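How Do You Shop for a Robot?

Have you ever saved up for something really big? Maybe a bike, or a game you wanted for months and months? Then you already know how it goes. You looked at the price, you counted your money, and you probably thought, "Hmm, I'm going to need a plan."

Grown-ups who want a robot have to do the very same thing! They can't just walk into a store and grab one off the shelf. Buying a robot takes lots of thinking, a bit of math, and quite a few lists. And the planning part is a lot more fun than it sounds, so let's try it ourselves.

Start with the job

Before you look at a single robot, you have to answer one question: what do you want it to do?

Some robots roll around on wheels and carry boxes. Some swim. Some are just an arm, bolted down in one place, and they pick things up and put them somewhere else. An arm is great at a table. It would be hopeless at mopping the hallway!

Let's pretend we run a toy library in the town of Nasthorpe. Kids borrow sets of building blocks and bring them back all mixed up. We'd love some help sorting them by color. That's a job at a table, with small things that need picking up and putting down. So we want an arm.

Write the job down in one sentence. Ours says: "Pick up blocks from the table and put the yellow ones in a tray." If you can't fit the job in one sentence, it might be two jobs. That's fine, but two jobs may cost more than one.

One arm or two?

Think about opening a jar. You hold the jar with one hand and twist the lid with the other. Now try it with one hand behind your back. (Ask first if the jar is full of pickles!)

Robots have the same trouble. One arm can pick up a block and drop it in a tray all by itself. But if you want to hold a box steady while you fill it, a second arm is a big help. The catch is that two arms cost more than one, and they need more room. They also have to be told how to stay out of each other's way. 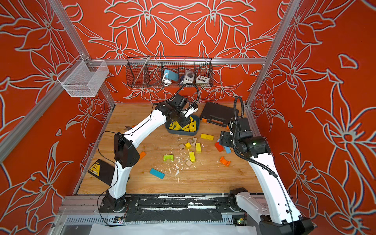 Bimum wrote to us from the other side of the country to say that two arms sounded like showing off, and that one arm could do all our sorting if we were willing to wait a bit longer. Fair point, Bimum! Waiting is free, and a second arm is not. If your toy library is closed all night, a slow robot might be just right. If there's a line of kids at the door on Wednesday afternoon, you may feel differently.

This is what planners call a trade-off. You give up a little of one thing to get more of another. You make trade-offs all the time, like when you pick the bigger ice cream cone and skip the sprinkles.

The arm is only part of it

Now we come to the bit that surprises people. The arm is only one line on the shopping list! Look at a robot arm at work and you'll spot all sorts of other stuff nearby. Every piece has to be bought, borrowed or built.

A robot arm needs a hand. The most common kind is called a gripper, and it opens and closes like your finger and thumb. Some grippers come with the arm and some are sold on their own.

It may need a way to see. A small camera near the wrist can look at whatever the gripper is reaching for.

It needs something strong to stand on. If the table wobbles, the arm wobbles, and then it misses the block. Metal posts and rails give you places to attach things, and a basket on a rail keeps small gadgets off the table.

It needs cables. Lots of cables! They carry power and messages, and they have to be long enough for the arm to stretch and bend without tugging. People forget about cables more than anything else, and then they have to go back and order some.

Last of all, it needs things to practice with. For our robot that means blocks, and a tray to put them in. Lucky for us, a toy library has plenty of both.

Let's make a budget

A budget is a plan for your money. You write down what you have, and then you decide where it will go before you spend any of it.

Let's say our toy library has 2,000 dollars in the robot jar. These are pretend prices, because real ones go up and down and some robots cost much, much more. We'll imagine a little arm called the Cluretti that costs 600 dollars.

How many could we buy? Three of them would cost 1,800 dollars. Wow, three arms! But then we'd have just 200 dollars left for the table, the cameras, the cables and everything else. We'd have three lovely arms and nowhere to put them.

So let's try two. Two arms cost 1,200 dollars, and that leaves us 800 dollars for the rest. Much better!

Here's how we might split up that 800:

Table and metal posts: 300 dollars
Cameras: 200 dollars
Cables and small parts: 100 dollars
Saved for surprises: 200 dollars

Add those up and check that we got it right. (You should always check! Grown-up planners do it again and again.)

Did you notice the last line? Good budgets keep some money for surprises. A part can wear out, or a plug can turn out to be the wrong shape. If you've spent every penny, one little broken piece can stop the whole project. If no surprises come along, hooray – you can put the money back in the jar.

Money isn't the only thing to plan

You also need to plan for space. Get a tape measure and find out how far the arm can reach in every direction. Then make sure there's nothing in that space that it could bump into, and that includes people. Some teams put walls around the table. You can decorate walls too, if you like. Robots don't mind flowers.

Then there's time. Our order might go in during September, and the boxes could take weeks to show up. After that, somebody has to put it all together and teach the arm its job. Picking up a square block is one thing. An arch is trickier, with that gap underneath, so the arm may need extra practice on those.

And don't forget the looking-after. Screws come loose and tables get crumby. Put a cleaning day on the calendar and a small set of tools on the list.

Try it yourself

You can plan a robot project at home with paper and a pencil. You don't need any real money at all! We called our plan Project Won, and you can call yours whatever you want.

First, write your job in one sentence. Water the plants? Match the socks? Set up the chess board?

Next, draw your robot doing the job. Draw everything around it as well – the table, the lights, the wires, the place where the finished things go.

Now circle each thing in your drawing that you'd have to get. That's your shopping list. Put a star next to anything you already have at home, because those are free.

Give yourself 2,000 pretend dollars and make up a price for every circle that doesn't have a star. Add it all up. Too much? Then it's time for some trade-offs! Could you use one arm and wait longer? Could you build the table out of something you've already got?

When your plan fits your budget, show it to a friend and ask what you forgot. Check the cables first.

Words to know

Budget: a plan for how you will use your money.

Gripper: the part of a robot arm that grabs and holds things.

Trade-off: giving up some of one thing so you can have more of another.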